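Right, I've been asked three times this month how I get wool jumpers clean without ending up with something that fits a teapot, so I'm doing a thread. Get a brew, it's a long one.

First thing. Most jumpers don't need washing anywhere near as often as we wash them. Hang it by an open window overnight and have a sniff in the morning. I wore my green one most of last winter and it got washed 2 times. Nobody moved seats on the bus.

Spot clean before you do anything else! Bit of cool water, tiny bit of wool wash on a cloth, dab it. Don't scrub. Scrubbing is how you get that fuzzy patch that looks like a small animal has moved in on your cuff.

What ruins wool is heat and rubbing together, and big jumps in temperature. The fibres have little scales on them and once they lock up, that's felt. Lovely if you wanted slippers. I have made slippers by accident. They were a cardigan from Massawe and I'm still sad about it.
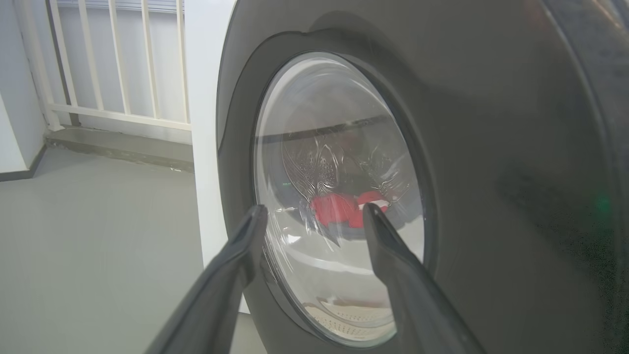
So, hand wash or machine? I used to be very strict about this and did everything in the sink. Then I had 7 jumpers to get through after a moth scare and my back gave up halfway. I've been a wool cycle person ever since, for anything that isn't lace or properly old.

If your machine has a wool programme, use that one and leave "delicates" alone. Delicates on my last one spun like it had a train to catch. Check your booklet, they're all different, and go cold or 30 at the very most. And read the label in the jumper, boring I know.

Inside out, buttons done up, one jumper per mesh bag. I never put more than 4 in together. They need room to slosh about – if they're squashed they rub on each other and we're back to slippers.

Detergent: proper wool wash only. Normal bio has enzymes in it that go for protein stains, and wool is protein, so you can see where that's heading. I use the Ikovby one because it smells of hardly anything. No fabric softener, please, I beg you. 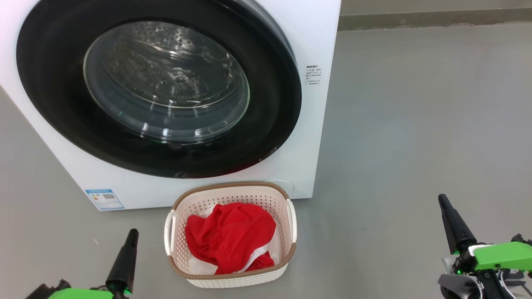 Fosard
Mender and knitter, Festunside
March 17, 2026

Carrying on, sorry, the kettle went.

Drying is where people come unstuck. Do not hang a wet jumper up. It's heavy, and the weight pulls it down until the sleeves reach your knees. I've got one with arms like that and it's now strictly for gardening.

Lay it on a big towel, roll the whole lot up like a Swiss roll and lean on it. Kneel on it if you like. Don't wring! You'll be amazed how much water ends up in the towel.

Then flat on a dry towel or one of those mesh racks, and pat it back into shape while it's damp. This is your chance to fix things. Sleeves too short? Ease them out a bit. Hem gone wavy? Pinch it in. I measure mine before washing and write it on the back of an envelope, which I then lose.

Keep it off the radiator. I know it's March and everything takes forever. Turn it over after a day and be patient.

Someone's just replied asking about bobbles. They're normal, especially in soft yarns, and you get fewer as time goes on. Wool comb or one of those little battery shavers, jumper flat on a table, go gently. Watch out near the seams, I've shaved a hole in one and spent an evening darning it.

Moths! Wash or at least air everything before you put it away for summer, they love a bit of old dinner. Sealed bags are your friend. Lavender smells nice and I do use it, but I wouldn't trust it on its own. I left a box open one August and lost a scarf that took 165 grams of very nice yarn and most of my spring.

And if you've already shrunk something, soak it in lukewarm water with a good squirt of hair conditioner for half an hour, then stretch it out slowly while it's wet. It helps if it's only gone a bit tight. If it's gone stiff and thick, cut it up for mittens – I'll do a separate thread on those when I've found my pattern.

Replies are open if you've got a fibre I haven't covered. Not angora though, I'm scared of angora.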